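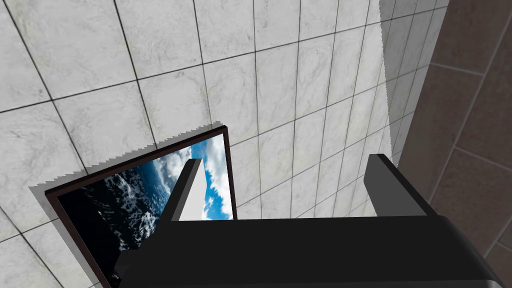 2019-05-23

Up way too early again, so I figured I'd write this down before breakfast instead of lying there running the whole thing over in my head.

The sleep study is done! Well, my part of it. Thirteen nights of wearing the headband at home, and then yesterday the last visit at Nesance, where they wired me up properly and had me nap in the little room with the green curtain. I still have paste in my hair. I washed it twice last night and there's a crusty patch behind my left ear that just will not give up.

What they're after (as far as I understand it, and I did ask a lot of questions) is whether the short bursts of fast brain waves you get in light sleep have anything to do with how well you remember stuff the next day. Spindles, they call them. I love that word. So every evening I had to learn a list of word pairs on the tablet, things like "ladder, soup," and every morning it quizzed me on them before I was allowed coffee. The no coffee part was brutal. I was terrible the first few mornings and then I got better, but I can't tell if that was my brain doing its spindle thing or me getting sneaky and making up silly pictures for each pair. I told them about the silly pictures. The woman at the desk wrote it down and didn't look mad.

Before the nap they let me look at my own waves on the screen for a minute. I clenched my jaw and the whole thing went black with scribble. Then I closed my eyes, and she said a slower rhythm popped up at the back of my head right away, and of course I opened them to look and it was gone. I did this maybe four times, like a kid trying to catch the fridge light going off.

I'm participant 587, by the way. I wanted to know if there really are that many of us or if they started the numbers somewhere strange, and forgot to ask. The results won't be written up until after November, and even then I won't get my own score, only the group ones. That bugs me a little. I did the nights, I want my grade!

Stopped at Bundent on the way home for bread and the good mustard and had to walk around the store with gauze marks on my forehead. Got one long stare by the cheese.

Anyway, last night was the first one without the headband and I slept awful. Kept reaching up to check it was on straight. Dreamed I was late for the quiz and all the pairs were in some language I didn't speak. When I woke up I still had "ladder, soup" going around, and I suspect I'll have it when I'm ninety.

Need to mail back the charger, I found it under the bed. Also call about the gutter. Eggs now, and two cups of coffee, with no quiz first.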